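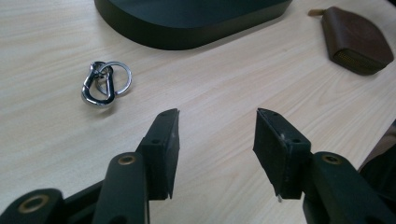
What the second gripper will cost us

I said in June that I would put our equipment budget up here once it was settled. It is mostly settled now, so this is where the money goes.

We use hand-held grippers to record small jobs on a table: picking up keys, moving a pouch, putting things on a tray. The recordings are then used to train the arm. One gripper has been enough until now, but when it needs a part the work stops, and that has cost us more days than I like.

Attila Kozma priced a second one for me. The Vondeck kit is 561 pounds with the camera mount but without the camera. Lakatos sell a cheaper one, but the fingers are a single moulding, so a worn pad means buying the whole front end again. On ours the pads are separate from the arms. I would pay extra for that.

Spares

I left these out of last year's plan and regretted it. A pair of finger pads is 89 pounds. The flat inner faces pick up scuffs and I have no firm rule for when to change them, so I have put down one pair per gripper. Brass bushings come in bags of five from Kestano and I have ordered two bags. Screws we have plenty of.

Things to pick up

I have set aside 80 pounds for objects. Margareta Tudose thinks this is too much, as most of what we use comes out of somebody's drawer. She may be right about key rings and clips. But shiny metal on a pale table is hard work for the camera, and I want a few dull ones to compare.

Not this year

A second arm. The Zindus quote was fair, but we don't have the bench space, and the first arm is idle for long stretches as it is. I would sooner have more recordings.

The order for the kit goes in before the end of November 2018. Delivery is quoted at five weeks – I have allowed eight.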